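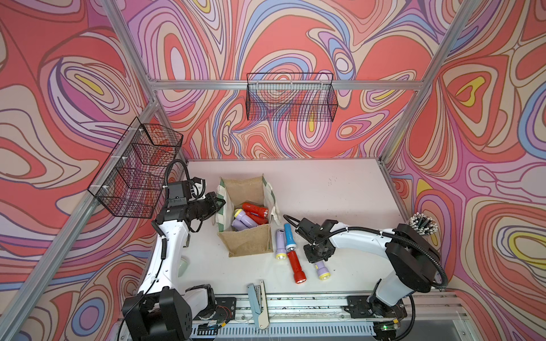
Suleiman Bako wrote in after the last course to say that he had come for his lower back and stayed for the lying down, and could we please run another one where the lying down lasted longer. We've thought about it. The lying down will last slightly longer.

So we are looking for 17 people to join a new slow movement course at Timard, starting in March. It's a breathing and balance course for people who have stopped trusting their knees, their feet or their general sense of where the floor is. You don't need to be bendy. You don't need to have done yoga, tai chi or anything else with a mat in it, though we won't hold it against you if you have.

## What you'd be joining

The course runs for 11 weeks, one evening session a week, 60 minutes each. We start at half past six, on time, with the door shut – latecomers are let in, but only between exercises, and they have to take their shoes off in the corridor where it's draughty.

Most of each session is done standing or sitting. We work on how you shift weight from one foot to the other, how you get down to the ground and how you get up again with some dignity left. There's a good deal of attention to the breath. Mỹ Khúc teaches all of it and has a very quiet voice, so if you wear hearing aids, please bring them and switch them on.

The method is called Trình. It is mostly made of things you already do, done at a quarter of the speed. People tend to find the first fortnight dull and the third week oddly tiring.

## What we'd ask of you

This is a call for participants as well as a course, which means it costs you nothing and we get something back. We'd like you to:

- come to at least nine of the sessions
- practise at home for a few minutes on most days (we know what "most" means to people, and have allowed for it)
- keep the Drudent notebook we give you, writing down how you slept and how you felt on the stairs
- talk to us 3 times, at the start, the middle and the end, for as long as it takes to drink a cup of tea

The notebooks will be read by Mỹ and by one other person at Wundura, who are paying for the room. Your name won't be on anything that gets printed. If your entries say only "fine" for the whole course, we'll be a little sad but we'll still use them.

## Who it's for

Adults of any age who can stand for ten minutes, with a chair nearby if wanted. Please check with your doctor first if you've had surgery in the past six months, get dizzy when you turn your head, or are pregnant. We can't take anyone who came last time, and yes, Suleiman, that includes you. There is a drop-in session for old hands on the noticeboard.

## How to apply

Send us a short note, by email or on paper through the Timard letterbox, telling us why you'd like to come and which bit of you complains the most. A paragraph is plenty. Last time we had four pages on one hip, and it was a good read, but it didn't improve the applicant's chances.

Say whether you can manage one flight of steps, as the lift has moods. We'll reply to everyone before the end of February. Wear loose trousers and bring a blanket.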